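Notebook, 24 September 2018
Bench 2, two-arm setup
Entry by R. Calimlim. Edgardo on the e-stop, Lorna logging.

Stamp task again: take the clear knob, lift, move towards the red box, set down. Left arm parked open, as in all of last week's runs.
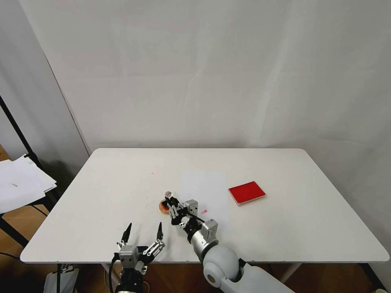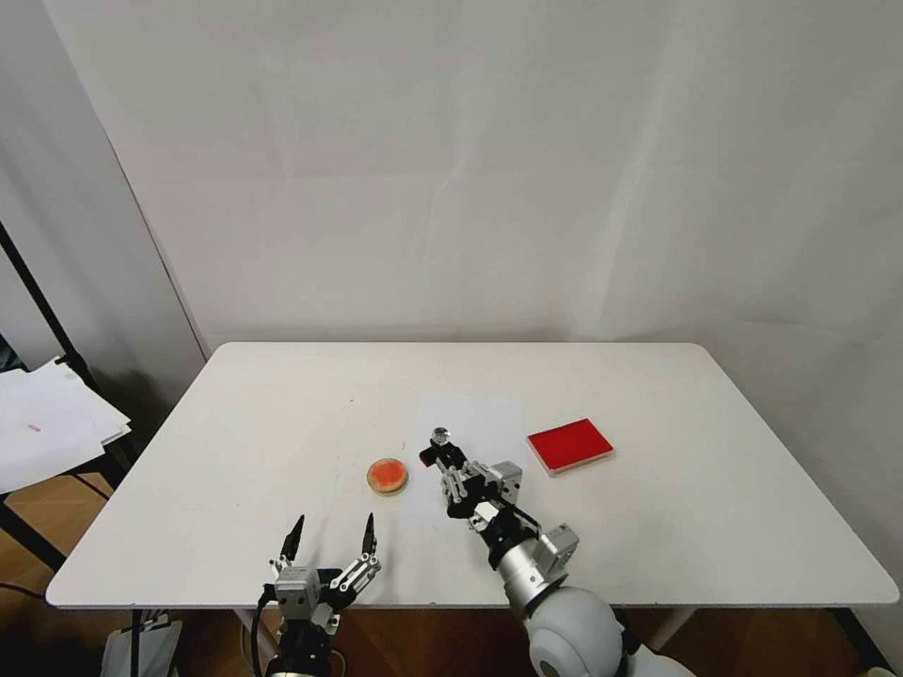

Run 13 was stopped by hand. The right gripper faulted on over-current while closed on the knob. It should hold position on that fault and raise the alarm. It held, but no alarm came up on the console, and the arm controller carried on with the next waypoint as if all was well. Edgardo hit the stop when he saw the finger current stuck at 768 on the side screen. Limit is set at 200. Nobody was inside the tape. No damage found on fingers or wrist.

Went through the log with Lorna afterwards. The gripper did send the fault, code 126. The arm side dropped it because the table of known codes is the one from March, before Rodel updated the gripper firmware. Anything not in the table is treated as "info". Bad default, mine.

Done today:
Unknown codes now stop both arms.
New code table loaded, checked by Rodel.
Fault forced three times with the arm at low speed and the fingers empty. Stopped each time, alarm sounded.

Not done:
Same test with something in the grip.
Why the current went so high in the first place. Rodel thinks the closing target is set too narrow for the knob, so the fingers keep pushing. I want to look at the right finger linkage as well before we blame the numbers.

Right arm stays at low speed until both are sorted. Imke has been told and has the log. Please don't clear the fault counter, I still need it.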